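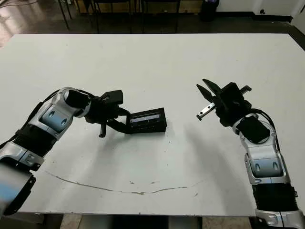 Regional towns should stop selling their old halls

Codbridge council has put the Brollby Street hall up for sale, and submissions close on 16th September. I have sent mine in. It runs to 2 pages and asks the council to keep the building and lease it out cheaply, and I would like to set out the argument at more length than the form allowed.

The case for selling is easy to follow. The hall is old, the roof needs work, and the bookings don't cover the insurance. The council's own report says it was used on 70 days last year. A buyer would pay rates on the block and probably put units on it, and the town does need units. I don't think anyone on the council is acting in bad faith.

My objection is to the way use is measured. Seventy days is the number of days on which somebody paid a hire fee. It leaves out the playgroup, which is on a free arrangement, and it leaves out the winter when the heating was broken and the council stopped taking bookings. A building that can't be booked will show few bookings. The report mentions the heating in a footnote and then draws the graph as though it had been working all along.

The fees are also part of the problem. It costs $492 to hire the hall for a Saturday night, plus a bond. The RSL charges less and has a bar. When I moved here a family could have the hall for a christening or a fiftieth for the price of a decent dinner out, and people did. Fees went up to improve cost recovery, bookings fell, and the fall in bookings is now given as evidence that the town has lost interest.

Plastard, 40 minutes up the highway, sold its hall a few years ago and was promised a multi-purpose space in the new library. The space exists. It has carpet, a projector, a sink, and a limit on numbers that rules out a dance, a wake of any size or a public meeting about anything people are cross about. It closes when the library closes. For a meeting of the garden club it is perfectly good, and I have sat through several there in comfort. For anything larger, people in Plastard drive to us.

Halls also matter when things go wrong. In the December fires ours had camp beds on the floor for 3 nights and a row of urns going in the supper room. The evacuation plan still lists it as the secondary site, behind the high school gym, and the gym is on the wrong side of the creek for a good part of the town. I asked what would replace it in the plan and was told the plan would be reviewed. I would prefer to see the review before the contract of sale.

Keeping the hall will cost money, and I'm not going to pretend otherwise. The roof has to be done whatever happens. After that I would drop the hire fee by more than half for residents, put the booking calendar online so people can see which nights are free, and offer the two front rooms on a long lease to whoever wants an office or a workroom. Other shires do this and get a modest, steady rent. It won't cover everything. The swimming pool doesn't cover everything either, and we keep that open because kids need to learn to swim.

If the council does sell, the money should at least be held for another public building and not absorbed into general revenue. The draft resolution doesn't say where it goes. Submissions can be left at the front counter in Codbridge or posted, and they don't need to be long.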